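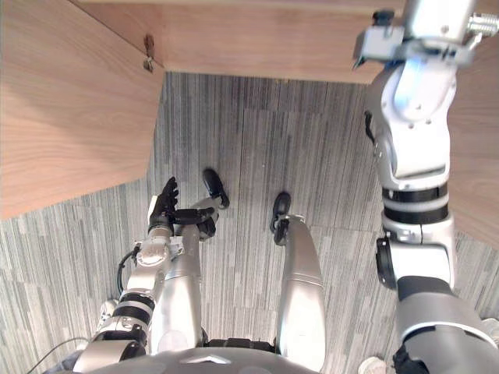 Page last changed: 2019-04-25

Reading time: 2 min

Ostuma whole-body reaching package

Ostuma is the reaching and grasping method Echeverri supplies for two-armed robots with legs. It learns from demonstrations, 3748 of them in the current release, and the brochure calls the result "general cabinet skill." We stock it. We would not put it that way.

Heiðrún Lund at our Plillutbridge test room ran the package on low office cabinets for a month. Her score sheet covers 533 attempts, and it reads worse than the brochure does.
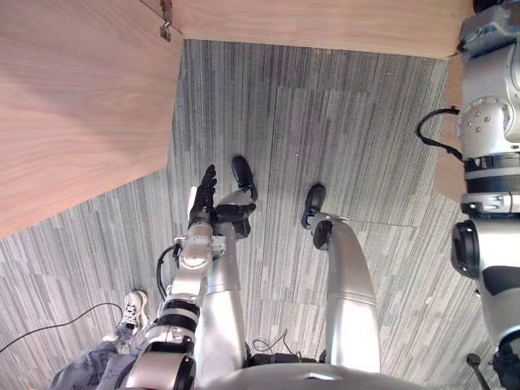 Her main complaint is with how success gets counted. Echeverri allows 30 seconds per attempt and passes any trial where the fingers touch the target. Lund allows 20 and wants the object out and held. Those are different tests, and a buyer should ask which one a quoted rate comes from.

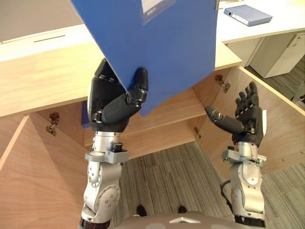
Binders are the hardest item on the Sumia office list. They are stiff and wide, and the spine turns in the fingers. A blue one held low down, with the thumb on the front face and the other hand open beside it, would already pass under Echeverri's rule. We'd like to see it put on the desk first. An updated scoring sheet is due in May.

Filed under: Manipulation > Methods & Software

Contact Sumia sales | © Sumia | Back to top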